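Vollimville sets out two-stage plan for washroom robots

Equipment budget to be split between simulation work and machines, with a decision on purchase due in December

Vollimville has published its plan for bringing robotic assistance into the cleaning and tidying of its public washrooms. The plan divides the work into 2 stages and commits money only to the first. No machine will be bought until the results of that stage have been reviewed.

The town looks after 14 public washroom buildings, among them those at the bus station, the covered market, the swimming baths and the riverside park. All are cleaned by hand at present, and the plan states that this will remain the case throughout the first stage. Staff hours and rotas are unchanged.

Nadège Vasseur, head of equipment planning, said the order of spending had been a deliberate choice. "We were offered a machine before we had written down what we wanted it to do," she said. "We have asked for time to write it down properly, and to see how the controlling software copes before we talk about delivery dates."

First stage: simulation

Work in the first stage is being carried out entirely in simulation. Zwane, which was appointed in the spring, supplies the simulated rooms and the model of the arm and gripper. Tosix supplies the control software and is responsible for training it. The contract with each firm covers licences, support and the use of computing equipment, and there is no obligation on the town to continue with either of them afterwards.

The tasks chosen for the first stage concern the clearing of items left behind by visitors. Cleaning staff were asked which parts of a round took up the most time outside the cleaning itself, and the removal of belongings and litter from lids, tanks, ledges and floors was mentioned more often than anything else. A surface cannot be wiped until it has been cleared, and the plan therefore treats clearing as the first thing any machine would have to do well.

The simulated rooms contain ordinary fittings and a varied collection of objects, some of an everyday kind and others awkward in shape. The positions are changed between runs. One run has a long, dark, pointed object lying across the closed lid of a toilet, with a black box and a red can between the fingers of the gripper. 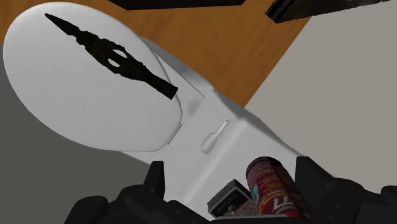

What the first stage will measure

The plan lists the results that Tosix must report. These are the share of items picked up and placed in the correct container, the number of items dropped, the number of contacts with fittings, and the time taken for each item. Results are to be given separately for single items and for items standing close together, as the two cases are expected to differ.

Items with points or edges are given a section of their own. Staff do not at present handle such items without gloves and a rigid container, and the plan requires that a machine be held to the same rule. In practice this means that the software must be able to leave an item alone and call for a member of staff. A run in which it does so will be recorded as a correct result. The town asked for this wording after an earlier draft had counted every item left in place as a failure.

Lost property is treated separately again. Anything that may belong to a visitor must be kept and recorded, as it is now, and the plan does not allow a machine to decide that an item is waste unless the type of item appears on an agreed list. The list is being prepared with the staff of the bus station and the swimming baths, where most lost property is handed in.

Ms Vasseur said that the figures from simulation would be read with care. "A good score in a simulated room tells us that the software is worth trying in a real one. It does not tell us what happens on a tiled floor at closing time, and we have not budgeted as if it did."

Second stage: trial machines

If the first stage is accepted, the town will seek prices for 2 machines, to be placed on trial in separate buildings. The plan favours hire over purchase for the trial period, with an option to buy at a price fixed at the start. It notes that a machine bought outright would bring costs for storage, charging points and repair from the first day, whether or not the trial went well.

Jinda has provided an outline proposal for the hire of wheeled machines fitted with a single arm. The proposal is not binding, and other suppliers will be invited to quote on the same terms. Suppliers must show that their machines can run the software from the first stage, or must meet the cost of converting it.

Buildings for the trial have not been named. The plan says that they should have level access, a door wide enough for the machine and its turning circle, and a locked room with a suitable power supply. Several of the older buildings have a step at the entrance - the market is one - and these have been ruled out. The cost of altering a building to suit a machine may not be charged to the equipment budget.

A member of staff will be present whenever a trial machine is working, and the room will be closed to visitors. This adds to the cost of the trial, and the plan gives the staff time as a separate line so that it is not overlooked when the totals are compared.

How the money is divided

The first stage takes up 40 per cent of the sum set aside for the project. The remainder is held in reserve and can be released only by a further decision. Should the second stage not go ahead, the reserve will return to the general equipment budget, where the replacement of floor scrubbers and of the two older vans has been waiting.

The plan also asks for a full-life costing before any purchase. This must cover the price of the machine, delivery, software licences, spare gripper fingers and batteries, insurance, training, and disposal at the end of use. Suppliers will be asked to state how long spare parts will be kept available and what happens to the licence if the software firm ceases trading. Quotations that leave any of these lines blank will be returned.

Responses from staff

A draft of the plan was sent to cleaning staff before publication. Their replies are summarised in an annex. Several asked whether posts would be lost, and the annex records the answer that the trial has been costed on present staffing levels and that any later change would have to be consulted on separately. Others questioned whether a machine would be quick enough to be of use on a busy round, and suggested that it should be tried in the evening, after the buildings have closed. That suggestion has been adopted.

Staff also asked to see the simulation work for themselves. Zwane will hold a viewing at the depot, where recordings of the runs will be shown, including those in which the task was not completed. Staff will be able to propose further objects and arrangements to be added to the simulated rooms. Proposals should be made to the equipment planning office in writing or through a supervisor.

Next steps

Tosix will report its results to the equipment planning office at the end of the first stage. The office will then prepare a recommendation, which may be to proceed, to repeat part of the simulation work or to close the project. A decision is expected in December. Suppliers wishing to receive the invitation to quote, should one be issued, may register their interest with the office now, and registration does not commit either side.

The plan and its annexes are available for inspection at the town offices during normal opening hours.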